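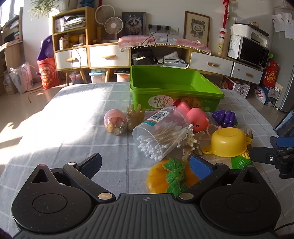 Too light for its size, one reader wrote of the Ogola table cloth after my April note on play surfaces, and prone to creeping toward whichever child is pulling. I have used one since then and agree in part.

The cloth is light grey with a grid in white and darker grey. Mine weighs 600 grams and has been through 14 wash cycles at the low setting. The lines have stayed straight. One edge has shrunk by 9 millimeters, enough to show against a square table and not enough to matter in use.

The grid is the reason to buy it. Small toys such as a pumpkin, a bunch of grapes, an ear of corn or a starfish stand out well against the pale ground, and sorting by row needs no tape or trays. Knobbly pieces stay where they are put. Round ones, capsule balls in particular, roll as they would on any thin fabric. A lidless cylinder of cotton swabs is better kept upright in a bin.

Creep is real on lacquered tops. Four Clakivar corner clips stop it, but they are sold separately and add to the cost. On bare wood I had no movement.

Stain resistance is average. Washable marker came out, and beet juice left a faint ring. The hem is single-stitched and began to fray at one corner.

Recommended for sorting games, with clips. Reviewed August 2019.

Comments (3)

Does it come in a round version? Our table is 168 cm across.

Only rectangular when I looked. The Akow one is round but has no grid.

Mine frayed at the corner too. I zigzagged over the hem and it has held.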